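Choosing a shoe bench for a narrow hallway

June 2, 2024

Since February I have been looking for a bench for our hallway. My wife says that I spend more time on this bench than I spent on choosing our car, and she is probably right. I write down what I learned, maybe it helps somebody with the same kind of entrance.

Our hallway is long and only 100 cm wide. When the front door opens, it takes a good part of this space. So the first thing I did was to put tape on the floor, in the size of each bench I liked in the shops. We walked over the tape for one week. A depth of 40 cm looked nice on paper, but with a bag of groceries in each hand I always stepped inside the line. With 30 cm I could pass without thinking, and this became my rule.

The first bench I considered was the Sundura. It has a padded seat and two drawers under it. The drawers are beautiful, but they open to the front, and in our hallway you must then stand in the kitchen door to look into them. I was sad about it for some days.

The second was the Pollano, which is simply a solid oak seat with two open shelves. It is 65 cm long, so one adult can sit comfortably and a child can squeeze in. The shelves are slatted, and the sand from the shoes falls through to the floor where I can sweep it. It can carry up to 100 kg according to the label.

I bought it at Du Plessis, a small shop in Claltport, where Mr. Wiroj Boonyarit let me sit on every bench they had, also the expensive ones. He told me to oil the oak two times before using it and to wait one night between the coats. I waited two nights, I am a careful person.

One small complaint: the screws in the package were too short for the wall bracket, and I had to buy longer ones. The instructions also show the bracket upside down. If you put it together, look at the holes first and at the drawing later.

The seat has no cushion. I tried an old one from a garden chair and it slides when you bend down to your laces, so for now we sit on the wood. Next I want to find hooks to hang over it, at two heights, because our daughter still cannot reach the high ones.

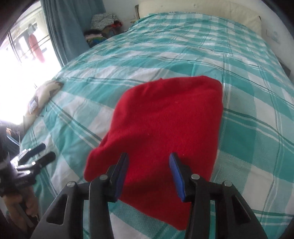
Can I use a bench like the Pollano if my floor is not level?

Most of them will stand well if you put a thin felt pad under the short leg, and the wall bracket keeps the bench from moving when somebody sits down.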